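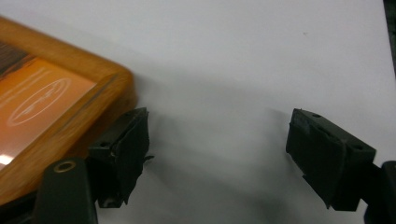 Pinza manual junto a un marco de madera. Almohadilla izquierda con bordes deshilachados.

Inicio Productos Soporte Contacto
Soporte > Pinza Nuker > Preguntas frecuentes

¿Cuándo se cambian las almohadillas?
Cada 600 ciclos de cierre, o antes si el borde se deshilacha o se levanta una solapa. Se cambian las dos a la vez.

¿Cómo se retira la almohadilla gastada?
Con la pinza abierta, desde el extremo del dedo hacia la base. Los restos de adhesivo se limpian con alcohol isopropílico - nunca con acetona.

¿Qué repuesto corresponde?
El juego 737 de Mestley. El juego 66 es más estrecho y no cubre la cara interior.

¿Hay que recalibrar?
Sí. Ejecute 11 cierres en vacío y guarde el cero.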